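What Happens To A Plastic Bottle?

You finish your drink. You toss the bottle. Gone, right?

Nope. That bottle has a long trip ahead of it. Lets follow it.

STOP 1: THE BIN
If it goes in the recycling bin, good start. A truck picks it up and takes it to a sorting plant. Big noisy place. Cans, boxes, jugs, all mixed up together, plus stuff that shouldn't be there (garden hoses! shoes!).

STOP 2: SORTING
Magnets grab the steel cans. Paper and cardboard get pulled off. Then the plastics get split up, because there isn't just one kind of plastic. Look on the bottom of a drink bottle for a tiny triangle with a number in it. Most soda and water bottles are a 1. That means PET. Say it like the letters, P-E-T.

The caps are usually a different plastic. So how do they get them apart?

STOP 3: CHOP CHOP
Bottles get squashed into big blocks called bales. Then a machine chops them into flakes, about as big as your fingernail. The flakes get washed and dumped in water. PET sinks. Cap plastic floats. Neat trick! You can try it at home with a bit of cap and a bit of bottle in a bowl. Ask a grown-up to do the cutting.

STOP 4: MELTING
Dry flakes get heated till they go gooey, then get turned into little pellets. Pellets are what factories buy.

STOP 5: SOMETHING NEW
Could be a new bottle. Could be fuzzy thread for a jacket, or carpet, or the stuffing in a pillow. Thread sounds weird but PET and polyester are really the same stuff.

HOW OUR CLASS DID IT
Our class collected bottles all through September. Raed Akl kept the tally on the back door. Final count: 3324. Our goal was way lower so everybody went a bit nuts. The best day was 420 bottles and the hall smelled like orange soda til lunch.

WHAT YOU CAN DO
Empty it first. A half full bottle makes everything else sticky.
Check your town's rules about caps. Some want them on, some want them off.
Labels? Leave them. They come off at the plant.
Better yet, use a bottle you can fill up again and agian.

WORDS TO KNOW
Bale: a big squashed block of stuff.
Flake: a small chopped up bit.
Pellet: a tiny bead of plastic, ready to melt.

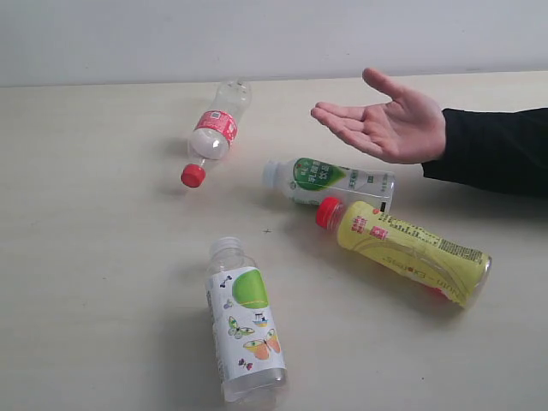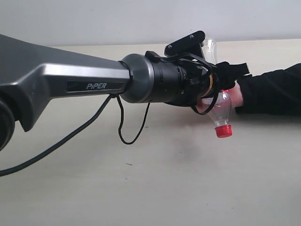 Plastic drink bottles. Both pictures have see-through plastic in them. Top one: spot the two red caps.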